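Our student project thread, part 1. I am Chun-yin Chang, second year, and with Pao-chu Wei I work on the humanoid group in our robotics club. People asked what we do all evening, so I write it down in small posts.

The project name is Sinside. The task sounds easy: the robot must pick up a thing from one place on a shelf and leave it in another place. Our club advisor wants 244 good episodes before the February review.

I drew the shelf plan myself. Fruit goes on the top, spaced wide, so the hand can come in between. Bowl in the upper left, little shopping cart in the upper right, middle left free as a target.

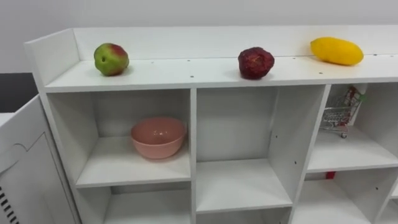

Part 2: GRASPING

Round things are the hardest for me. If the thumb closes too early, it pushes the ball away. If it closes too late, the fingers press it into the shelf wall. Pao-chu changed the closing order in our script, which we call Obura, and now we compare the old and the new version.

We write down every try, also the bad ones. The log has over 3000 lines now and I still like to read it – this is maybe strange.
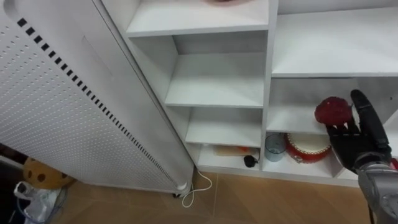 Red bumpy ball, in front of the middle shelves.

The bumpy ball is my favorite object. The fingers have something to hold on to. A smooth plastic cup is a different story, and I will make a separate post for it.

Part 3: LOW SHELVES

For the lower places the arm must go down and forward, and the whole body has to stay balanced while it does. We spent many evenings only on the feet. Pao-chu says I should stop changing the stance every time I have a new idea. She is right, but I have many ideas.

Small boxes are good for practice here. They have flat sides, and when the grip is crooked you notice it at once.
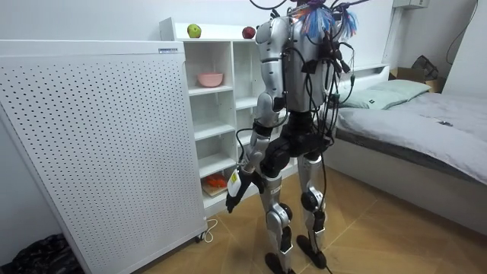
Do I need to know programming before I join the club?

A little Python is enough. In the first month you mostly learn how to start and stop the robot safely, how to reset the shelf, and how to write a log entry that another person can understand. After this you choose a small task with an older member.

Last post for tonight. Next I want to try two objects in one run, first the ball and then a box. Episode 431 in the log has a mistake in the label, I know, please don't write me again about it – I will correct it tomorrow before the meeting.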